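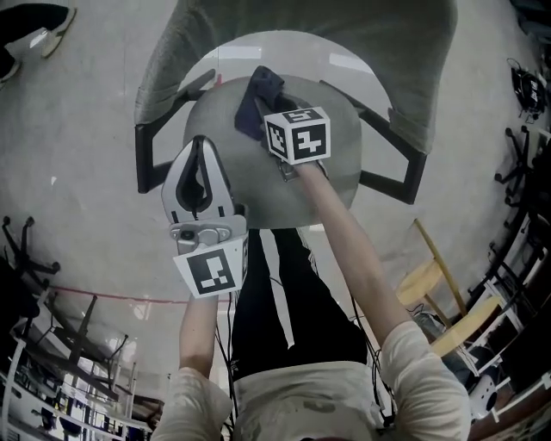

How I Clean a Fabric Office Chair (Without Soaking It)

I put this job off for way too long. My desk chair is one of those gray fabric ones, and gray hides everything until one day the light comes in low and you see every coffee drip since last May. So here's my routine, start to finish. It takes me 30 minutes plus drying time.

What I use:
A vacuum with the little brush head
2 old cloths, one damp and one dry (dark ones are great, old T-shirts are perfect)
A bowl of lukewarm water
A small squirt of dish soap
A soft toothbrush for the seams

Clear the chair first. Mine is usually holding a sweater, a bag and whatever I took off the desk to make room for lunch. Then vacuum the whole thing, top down, starting with the backrest. Spend extra time in the gap where the seat meets the back. That's where the crumbs live, and I once got a whole earring out of there (my friend Thilini Cassim had been looking for it for weeks!).

Now test your soapy water on a hidden spot. Underneath the seat is good. Let it dry and check the color before you go any further. Also check the tag if your chair still has one, and if it says no water, stop and get a dry-cleaning product made for upholstery.

Dip the cloth, wring it out hard, then wring it out again. You want it barely damp. Start at the back of the seat and work toward the front in overlapping strokes, folding the cloth to a clean side as you go. If you hit a stain, blot it. Scrubbing just fuzzes up the fabric, and I have a fuzzy patch to prove it.

Do the whole seat even if only one spot looks bad. I used to clean just the coffee drip and ended up with a nice bright circle in the middle of a dingy cushion.

Go over it with plain water on a rinsed cloth, then press the dry one down flat to pull up the moisture. Wipe the armrests last, they get greasier than you'd think, and use the toothbrush where they join the frame.

Leave it by an open window or a fan overnight. Don't sit on it early! I did that in light pants before a video call and spent the evening doing laundry.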